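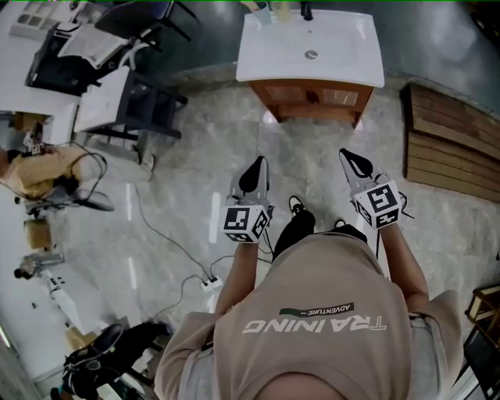 洗面ユニット「Sivari」の設置例。白い角形ボウル、黒の水栓、ガラス入り扉の木製キャビネット

報道関係各位
株式会社Listside

洗面ユニット「Sivari」の保守部材を単品供給
清掃・点検手順書を改訂し、4月より適用

住宅用水まわり家具の設計・販売を行う株式会社Listside(以下、Listside)は、洗面ユニット「Sivari」シリーズについて、保守部材の単品供給を4月に開始します。あわせて、利用者および管理会社向けの「清掃・点検手順書」を全面改訂し、同月以降の出荷分に同梱します。既設品をお使いの方には、改訂版を電子データで無償提供します。

単品供給の対象は7品目です。従来はボウル一式またはキャビネット一式での交換を基本としていましたが、今後は傷んだ部位のみの手配が可能になります。受注窓口と在庫管理は株式会社Kemgate(以下、Kemgate)、排水部材および水栓まわりの部材の製造は株式会社Turcotte(以下、Turcotte)が担当します。

■ 背景

Sivariシリーズは、賃貸住宅の改修、小規模オフィス、工房併設の住宅などに納入されています。作業台や収納棚と同じ空間に洗面ユニットを置く事例もあり、洗面所として区切られた部屋で使うことを前提とした旧手順書では、記載が実態に合わない箇所が生じていました。

Listsideに寄せられた問い合わせを分類したところ、最も多かったのは排水口の分解と復旧の方法に関するものでした。次いで、扉ガラスの縁に残る水跡、キャビネット下端の変色、水栓根元の固着物に関する相談が続いています。いずれも部位が限られており、一式交換では費用と廃棄物の両面で過大になる例が目立ちました。今回の単品供給は、これらの問い合わせ内容をもとに品目を選定しています。

■ 対象製品

Sivariシリーズは、角形ボウル一体の天板と、その下に置く木製キャビネットで構成する床置き型の洗面ユニットです。ボウル中央に円形の金属製排水口を配し、水栓は天板の奥側に取り付けます。キャビネット正面にはガラスをはめた扉を二枚備え、扉を開けずに収納物を確認できます。

天板の奥行は全型番共通で500mmです。間口は型番により異なるため、注文時にはキャビネット内側の銘板に記載された型番を確認してください。銘板が読み取れない場合は、天板の間口、扉一枚の幅、排水口の外径を測り、Kemgateの受付窓口にお知らせいただければ照合します。

■ 単品供給の対象部材

・排水口金具
・排水口用パッキン
・排水管接続部材
・水栓取付座
・扉用ガラス(押さえ材を含む)
・扉用丁番
・キャビネット脚部保護材

排水口用パッキンと排水管接続部材は、旧型と現行型で寸法が異なります。現行型の部材を旧型に取り付けた場合、締め付けが完了したように見えても密着が得られないことがあるため、流用はできません。丁番は左右共通です。扉用ガラスは押さえ材と合わせて供給し、ガラスのみの販売は行いません。

天板、ボウルおよびキャビネット本体は単品供給の対象外です。これらの破損については、従来どおり現地調査のうえで見積りを行います。

部材の供給期間は、各型番の生産終了後9年間とします。期間満了が近い型番は、Listsideの製品情報ページに一覧を掲載します。

■ 手順書の主な改訂内容

1.清掃前の準備

作業前に天板上の物をすべて下ろす手順を新設しました。コップ、容器類の底に残った水は、ボウル縁の輪じみにつながります。旧版では「周囲を拭く」とのみ記載していた箇所を、移動、拭き取り、乾拭き、復旧の順に改めています。

足元に敷物、すのこ、木製パネルなどを置いている場合は、キャビネットから離した位置に移してから作業に入ります。濡れた部材をキャビネット側面に立てかけないでください。木部同士が接したまま乾くと、接触面に色移りを生じるおそれがあります。

2.ボウルと天板

日常清掃は、水を含ませた柔らかい布による拭き取りを標準とします。汚れが残る場合は、中性洗剤を水で薄めて使用します。研磨剤入りの洗剤、金属たわし、メラミン樹脂のスポンジは使用できません。白色の天板では、微細な傷に入った汚れが線状に見えることがあり、一度生じた傷は清掃では除去できません。

ボウルの四隅は丸形ボウルに比べて水が残りやすい部位です。一日の使用が終わった時点で隅から排水口に向けて拭き寄せる手順を、図とともに追加しました。

3.排水口

排水口金具の取り外しは、手で回せる範囲に限ります。固着している場合は工具で回さず、管理会社または受付窓口に連絡してください。金具を外した状態で水を流すと、異物が排水管に落ちることがあります。

復旧後は、ボウルに水をためてから一度に流し、キャビネット内の接続部に乾いた紙を当てて水気の有無を確認します。少量の水では接続部に圧力がかからず、微量の漏れを見落とす可能性があります。

4.水栓まわり

黒色仕上げの水栓は、水道水に含まれる成分の白い付着物が目立ちやすい仕様です。酸性洗剤は表面の仕上げを傷めるため使用できません。付着物がある場合は、湿らせた布をしばらく当て、軟らかくしてから拭き取ります。根元の隙間は綿棒を使用し、金属のへらや刃物を差し込まないでください。

5.キャビネットと扉

木部は固く絞った布で拭き、続けて乾いた布で仕上げます。洗剤を直接吹き付けると、ガラスと枠の境目から液が入り込みます。ガラス面の清掃でも、洗剤は布の側に付けてください。

扉の開閉が重い、閉めたときに隙間が左右で異なるといった症状は、丁番のねじの緩みが主な原因です。調整はねじの締め直しから行い、改善しない場合に丁番の交換を検討します。

床面を水拭きした後は、キャビネット下端と脚部の水分を拭き取ります。石目調など模様のある床では水滴が見えにくいため、乾いた布を脚部に沿わせて確認する方法を記載しました。

6.周辺の配置

同じ部屋に机、椅子、機器類を置く場合の注意事項を独立した章としました。扉を全開にした状態で、家具の脚や天板に当たらないことを確認してください。キャスター付きの椅子は、キャビネットに接触しない位置で使用します。電気機器および電源コードは、ボウルからの水はねが届かない場所に配置します。

■ 部材の検証

供給する部材のうち、木部に接する脚部保護材については、Listsideの社内試験室で96時間の湿潤試験を実施しました。試験体の保護材下端を湿潤させた状態で保持し、木部側の変色、膨れ、保護材の剥離を目視で判定しています。現行仕様の保護材では、いずれの項目も社内基準に適合しました。

この試験は特定の条件下における部材の性能を確認したもので、実際の設置環境での耐用年数を示すものではありません。浸水後に長時間放置された場合や、床面に常時水がたまる場所に設置された場合は、保護材の有無にかかわらず本体の点検を依頼してください。

■ 注文方法

個人の利用者は、Kemgateの部材受付ページから注文できます。型番、品目、数量を入力すると、適合確認の結果が登録先に通知されます。適合確認が終わるまで代金の請求は発生しません。受付窓口での電話対応は平日の午前9時からです。

管理会社および施工店は、従来の取引窓口をそのまま利用できます。複数の住戸分をまとめて手配する場合は、型番ごとに注文を分けてください。一つの注文に旧型と現行型が混在すると、排水部材の取り違えを防ぐための確認に日数を要します。

部材価格は品目と型番により異なり、受付ページに掲載します。送料および取付作業費は含みません。排水管接続部材と水栓取付座の交換は、給排水設備の施工店への依頼を推奨します。

■ 既設品の保証について

純正部材を手順書に従って交換した場合、既存の保証条件に変更はありません。純正以外の部材を使用した場合、当該部位および漏水による周辺部の損傷は保証の対象外となります。扉用ガラスの交換では、押さえ材を再使用しないでください。

旧版の手順書は、改訂版の適用開始に伴い配布を終了します。管理会社が独自に作成した入居者向け資料で旧版を引用している場合は、清掃前の準備、排水口、周辺の配置の各章を中心に差し替えをお願いします。

■ 各社の担当範囲

Listside:製品設計、手順書の作成、部材の検証、保証対応
Kemgate:受注、適合確認、在庫管理、配送手配
Turcotte:排水口金具、排水口用パッキン、排水管接続部材、水栓取付座の製造

■ 本件に関するお問い合わせ

報道関係者窓口:株式会社Listside 広報担当
部材の注文および適合確認:株式会社Kemgate 部材受付窓口

記載の仕様、品目および受付方法は発表時点のものです。改良のため予告なく変更する場合があります。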